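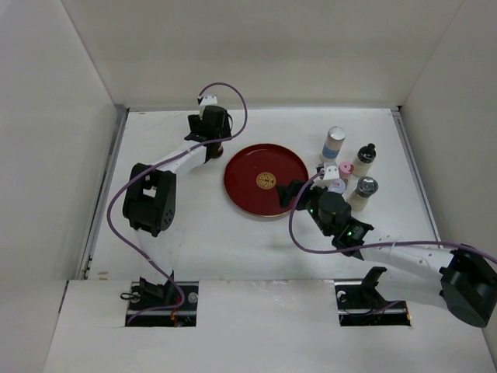

July, second kiln load, written up after lunch

Glaze batch 4 is out and I am not speaking to it. The Tondarwood ash recipe was meant to come up a soft grey-green. It has come up the colour of a wet footpath, with crawling at every rim, and on the tall test cylinders it has pulled right back off the shoulder and left a bald patch. I had told everyone it would be lovely. Please disregard.

Particulars, while I still remember them. Dry mix was 759 g, sieved twice, water added by eye. I know. The hydrometer is still wherever it went after the open day, and if it's in your locker I would like it back, no questions asked. The slop looked like thin cream when I dipped, though by the last few tiles it was closer to yoghurt and I kept going anyway.

Ash was the unwashed lot from the Wornano bucket, the one with the masking tape lid. I suspect that is most of the trouble. The washed ash from Hayes behaved itself last winter on the same clay, and I remember thinking at the time that washing was a fuss over nothing. There is a page in my own handwriting saying so, with an underline.

Firing: Terenov controller, program 2, slow to 600 and then its usual climb. It stopped once overnight with the element fault and restarted itself, so the log has a hole in it from 2 am until whenever the thing felt better. Cones on the middle shelf were down where they should be. Bottom shelf cone was barely nodding. Same as every firing this year, and yes, I still put the good pieces down there.

Tiles 1 to 6, dipped once: dull, pinholes, no crawling except on 5, which I dropped in the bucket.
Tiles 7 to 12, dipped twice: crawled like anything. Number 9 is stuck to the shelf and may be considered part of the shelf.
Cylinders: see bald patch.
Little bowl with the iron wash under: rather nice, annoyingly. No notes on how thick the wash was.

Next go: wash the ash, three changes of water, dry it properly on the tray by the window. Bisque gets a wipe with a damp sponge before dipping, as I've been telling the beginners to do since autumn. Cut the dry mix to 407 g so there's less to be sorry about. I'd also like to try swapping a bit of the ball clay for calcined kaolin if there's any left in the tub, which feels light.

Shelf 3 needs grinding and a fresh coat of kiln wash before anybody loads it. I'll do it tomorrow morning. If the grinder is going at 8, that's me, and the good earmuffs are taken.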